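Transitional housing: how do we record in-kind donations for move-in kits?

Posted in Nonprofit Operations > Housing Programs
23 March 2018

We run a small transitional housing program with 6 units, scattered site, families only. Each family gets a move-in kit (linens, kitchen basics, cleaning supplies) put together from donated goods. Until now we have kept a paper list of what came in and thrown it out once the kits were delivered. Our new grant from the Grenanwood Fund requires a match, and the agreement says in-kind goods may count "if documented." It does not say what documented means. Two things I need to know. First, do we value each item or each kit? Second, does a used item count at all? Our first report is due in April and I would prefer not to rebuild a year of records from memory. We use Brirker for case files but it has no inventory function that I can find.

grants_and_keys

Item or kit depends on how the goods arrive. If a congregation hands you a complete kit, one line is enough, provided a contents list is attached. If goods arrive loose and your staff assemble them, record them as received. Do not record them again when the kit goes out as part of your match, or you have counted the same goods twice. The second entry is a distribution, and it belongs in a separate column or a separate sheet.

Used goods normally count at fair market value – what a thrift store in your area would charge, with no reference to the original price. Write down where the value came from. Opened food, drinks and toiletries we value at zero and leave out of the match.

The minimum record that has held up for us:

1. Date received and name of donor. "Anonymous" is acceptable if a staff member initials the line.

2. Plain description and condition. Small kitchen goods can be grouped under one line if they are alike. Plastic cups go on one line, pans on another. Bottled drinks are consumables and go on the pantry sheet, even when they come in the same box as the cups.

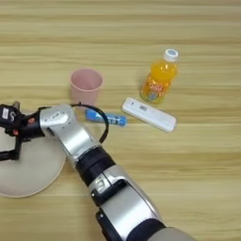 3. Unit value, total value, and source of the value.

4. Unit or household number the item went to, with date. Use the case number only. Family names should not appear on anything the funder may see.

A spreadsheet is sufficient. We attach it to the quarterly report as a PDF and keep the receipts on file.

unit4b

We just put $105 per kit and have never been asked about it.

Després_Housing_Office

A flat rate can work, but only if it is backed by a worksheet. Ours was accepted after we priced every item in a standard kit at two local thrift stores, used the lower price each time, and had the director sign the sheet. We repeat it once a year. Without the worksheet, an auditor can disallow the whole amount, and in our case that would have been 40 kits.

On the software: we moved from Brirker to Duvis partly for the inventory tab. It handles receipts well and distributions badly – you cannot split a donated lot between two households without entering it twice. I would not switch for that feature alone.

Also ask your grant officer in writing whether donated goods received before the award date are eligible. Ours were not. Keep the reply with the agreement.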